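Campus News | Clubs & Competitions

The robotics club at Astwood has 96 members, one shared room and, as of February, a serious interest in plastic cups. The club is entering the Hemov stacking challenge, in which a robot arm has to build a tower it learned from human demonstrations.
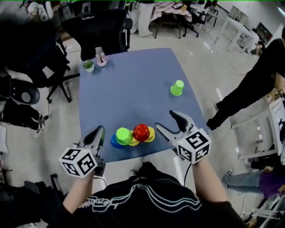
Photo: Astwood Robotics Club

So the humans demonstrate, with a gripper in each hand. The club's log stands at 1328 attempts, of which 351 were good enough to keep. Rival school Gronow has declined to share its numbers. Teams get 90 seconds per tower at the final in Rorness.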